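Getting a Small Architecture Firm Noticed: My Semester Project Report

For my communications class I got to plan a press campaign for a real client, and I picked Peltonen, a small architecture office here in Standmont that does mostly libraries, clinics and the odd bus station. They had never worked with a PR agency and had no press page, and the last time a newspaper wrote about them it spelled the name wrong twice. So I was excited! The assignment was to write a plan, run a small part of it during the semester, and report what came back.

I started with the old coverage. I searched the local paper, three trade magazines and a bunch of design blogs, and put everything into a spreadsheet. That ate up most of February. Nearly all the mentions were one-liners in stories about somebody else, usually the builder. The Hukgate library got the most attention by far, and even there the reporters wrote about the parking (people in Hukgate really care about parking).

Next came the media list. My first version had 127 contacts on it and I was very proud of it until my instructor asked how many of those people had written about a building in the past year. I went back through, one name at a time, and ended up with 80. The ones I dropped were mostly home decor writers and a few addresses that bounced right away.

For the pitch itself I chose the Gestulitz clinic, a former shoe factory the firm had just finished turning into a health center. It had a good story behind it - the old loading dock is now the front entrance, and the waiting room looks out on the canal. I wrote a one-page release and two shorter emails, one for trade editors and one for local news. The local one led with the opening hours and the bus line. The trade one led with the roof, which I had to have explained to me on the phone, slowly.
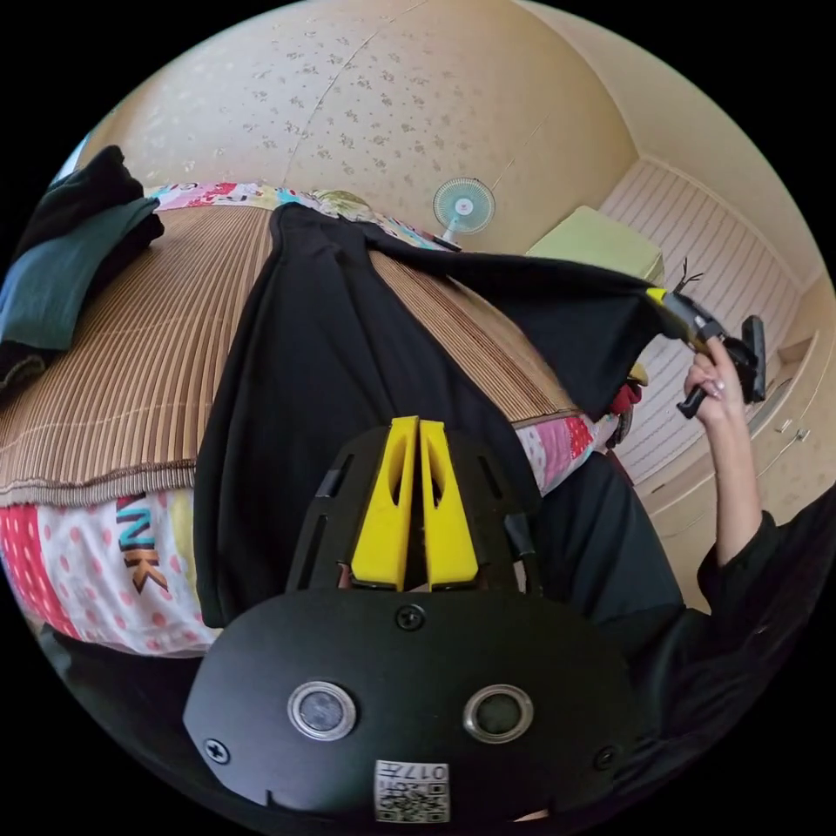 Did the shorter emails do better than the full release? The local one did, with nine replies against two for the release, while the trade editors mostly wrote back asking for drawings whichever version they got.

I sent everything out in the morning, a little after nine, and then refreshed my inbox like a crazy person. In the first two weeks I had 20 replies total, counting the ones that just said thanks. Out of those came four stories: two in local papers, one on a design blog, and a short item in a trade magazine that ran in April. The blog post was the big one for traffic. The firm's website had 2,981 visits that month, almost double what it had before, and a lot of them went straight to the clinic page.

Some things went badly. I promised one editor floor plans before checking with the office, and they weren't cleared for release yet, so I had to write an embarrassing email. I also forgot to put a phone number on the first batch. And I spent way too long on a social media calendar that the firm never used, as the two people who could have posted were busy with a competition deadline.

If I did it again I would ask for drawings and photo permissions in week one, before writing a single word. I would also split the trade list by building type, so that health care editors got the clinic and the library people got Hukgate. I pitched Hukgate to six editors at the end of the semester and one asked for a site visit in May, after my grade is due. The press page went up last week, with all four stories linked and the name spelled right in every one of them.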